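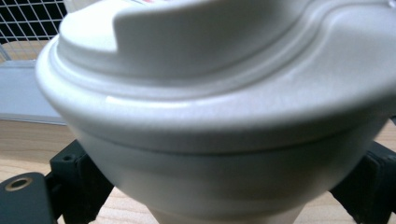 食器・小物のかご詰め作業 参加者募集(Clanero整理作業室)

「片づけで暮らしが変わる」という類の話を、私たちはあまり信じていません。収納の本を読むと、かごを一つ買い足せば台所がすっきりするように書いてあります。買い足したかごに物がたまり、半年後にまたかごを買う。そういう家のほうが多いのではないでしょうか。今回の募集は、ワイヤーかごの二段収納が本当に使いやすいのかを、ふつうの人の手で確かめるためのものです。

作業の中身は地味です。テーブルに置いたかごへ、カップやふた付き容器などの軽い小物を入れ、取り出し、また入れます。これを90分の枠の中で休憩をはさみながら繰り返します。楽しい仕事だと書くつもりはありません。前回の募集で「脳が整う」と紹介してくれたサイトがありましたが、当方ではそのような効果を確認していません。

募集人数 40名
場所 Lesmontビル内 作業室(カーペット敷き、土足可)
時間 1回90分。午前10時、午後1時、午後3時の各回
期間 5月中。火曜日は休み
謝礼 1回につき1,014円の作業手当と、作業後アンケートの記入分として781円。交通費は含みません

金額が半端なのは端数を丸めていないためで、交渉の余地はありません。安いと思われる方は応募を見送ってください。

かごの段についてもう少し書きます。メーカー各社は「二段で収納力アップ」と言いますが、上の段に板を渡せば、下の段の物は上から取れなくなります。横から手を入れるか、上をどけるか、どちらかです。今回使うのは白い針金の、上が開いた長方形のかごで、上のほうに平たい白い板が渡してあり、下にも白い板が入っています。見た目は整っていますが、整って見えることと使えることは別の話なので、参加者には遠慮のない感想をお願いします。「便利だと思いました」だけのアンケートは、こちらとしては困ります。 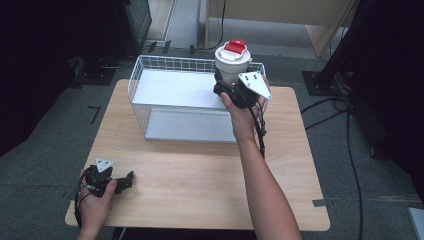
ふた付き容器の扱いには、人によって癖が出ます。胴を持つ人、ふたをつまむ人、どちらが正しいということはありません。ただ、ふたの上に出っ張りがあると置き場所の高さに響きます。白い円筒形のカップで、白いふたに赤いつまみの付いたものをかごの右端のあたりで出し入れするときなど、胴の太さばかり気にして上の余裕を見ない人が多いようです。どこで迷ったか、どこで持ち替えたくなったかを覚えておいて、あとで書いてください。

応募できる方
・18歳以上で、90分の軽作業に支障のない方
・アンケートを日本語で、自分の言葉で書ける方
・収納の資格をお持ちの方も歓迎しますが、手当は同額です。資格のある方の並べ方が速いとは、いまのところ考えていません

ご遠慮いただきたい方
・Hrytsenko社およびCavsideの収納用品の販売に関わっている方
・感想を先に用意してくる方

持ち物と服装
袖口の広い服は針金に引っかかるので避けてください。指輪と腕時計は外していただきます。飲み物は作業室の外でお願いします。

応募方法
受付フォームに、氏名、連絡先、希望の回(第二希望まで)、ご自宅の台所でいちばん使いにくい場所を一つ書いて送ってください。最後の項目は選考に使います。「特にありません」と書かれた方は、申し訳ありませんが優先順位が下がります。使いにくい場所のない台所を、私たちはまだ見たことがありません。

返信には数日かかります。定員に達した回から締め切り、キャンセル待ちは受け付けません。当日の遅刻は10分まで、それを過ぎた場合は作業に入れず、手当も出ません。結果のまとめは参加者全員に送りますが、「使いにくかった」という結論になってもそのまま載せますので、ご承知おきください。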